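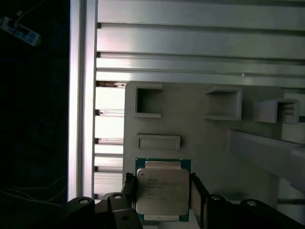
*Fig. 1. Processor held upright in the gripper, with the grey panel behind it.*

## Sticking with a training plan: what keeps people coming back

Project report, Sport and Exercise module
Defne Baysal

### 1. Why I chose this

I have trained at Grivness gym for two years and in that time I have seen a lot of people start and stop. Most books on our reading list talk about motivation as if you either have it or you don't. I wanted to find out what people at an ordinary gym say keeps them going when they would prefer to stay at home.

### 2. What I did

I wrote a short questionnaire and left it at the front desk through October. It asked how often people trained, whether they followed a written plan, whether they trained with someone else, and what they did after missing a session. I got 156 forms back. I threw out the ones with no answer to the last question, as that was the part I cared about most.

I also followed the Polat beginners' group for the same month. They meet at 6.30 in the evening and each session lasts 50 minutes: a warm-up, squats, presses and rows, then a short finisher on the bikes. I joined in with the sessions and wrote my notes afterwards.

### 3. What people said

The answers about missed sessions fell into two kinds. Some people wrote that they picked up the plan where they had left it. Others tried to make up the lost work, usually by adding it to the next session, and several of these said they then felt too sore to come in the time after.

Training with a partner came up far more than I expected, mostly in the free comments. One person wrote, "I'd let myself down but I won't leave her standing in the car park."

Goals were mixed. A few wanted to lift a certain weight (60 kg on the bench was mentioned more than once) and others only wanted to get upstairs without puffing. I could not see that one sort of goal went with better attendance than the other.

### 4. Problems

The forms were filled in by people who were already at the gym, so anyone who had given up is missing. My question about a "written plan" was badly worded, and some people counted an app. In the group sessions I was taking part and watching at once, and my notes on the later exercises are thin.

### 5. What I would change

I would contact members who have cancelled and ask them the same questions. I would also run it for longer than a month and split the plan question into paper and phone.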